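3.2 What the breakfast shift told us

I spent most of February in the staff kitchen at Plullow's Jusville site, standing where I hoped I wasn't in the way (I usually was). The kitchen feeds 30 people before the early shift, and until this project every slice of toast was made and dressed by one of 2 attendants. We moved the toasting, plating and sauce over to the arm and left the ordering, the cleaning and the talking to the people.

My co-author Sveva Benedetti had expected complaints about speed. What we heard a lot more about was reach! The attendants were used to grabbing across the table for whatever they needed, and now there was an arm working in that space. Nanna Mikkelsen, the senior attendant, told me she felt like she was "asking permission from my own table" for the first 9 shifts. After that she started setting out the dishes herself before each run, in an order she liked, and the whole mood changed – she called it laying the table for a slow cousin. 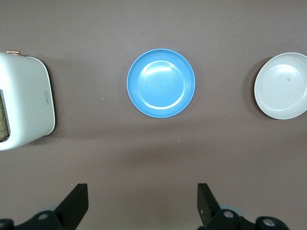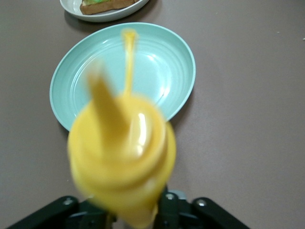 Figure 4. Toast station at Jusville, from the gripper. First: toaster and dishes. Second: the yellow squeeze bottle held by the gripper, with the mint-blue plate beyond it.

Does the arm leave the attendants with less to do? They have about the same amount of work, but it comes at different times, with more setting up before the shift and more wiping down after it.

That shift in timing matters for pay. At the Clutarstead site, setup had always been counted as part of the job, so hardly anyone brought it up. At Jusville it was something you did on your own time if you came in early, and Nanna was quick to point that out to the site manager (I was in the room, and I was glad she did). The schedule was changed before we left, so the diary entries from the last stretch of the study reflect paid setup and the earlier ones don't. We keep the two sets apart in Section 4.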